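Small parcels cause more arguments than large ones. A sofa is measured once and everyone agrees on it. A jumper in a plastic mailer can be 55 millimetres thick or 58, depending on how the air sits in the bag, and at Mirness that used to decide the price band.

The shop spent January looking at packing benches before it settled on one with a flat pad and an upright scale.
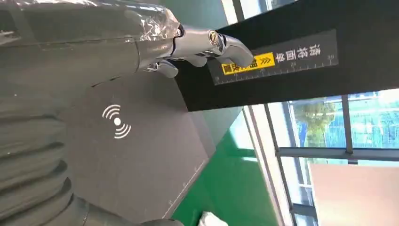
Height matters as much as weight. Anything soft goes down flat, gets a light press and is read against the ticks. Boxes are simple. Bags are the nuisance — they slide, they crease, and the address ends up in the fold.

Open-topped crates suit them well enough, provided the bags go in label up. Mirness sends out 200 orders on a busy day and most go in plastic mailers.
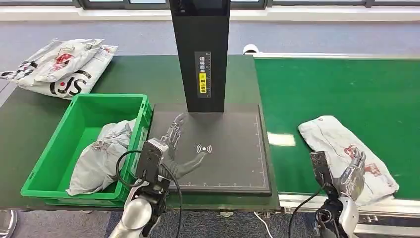
Selorm Dankwa would rather see fewer bags altogether, and says a stiff card envelope saves more time at the bench than any scale, even at a higher price. Mirness has ordered 2000 to try.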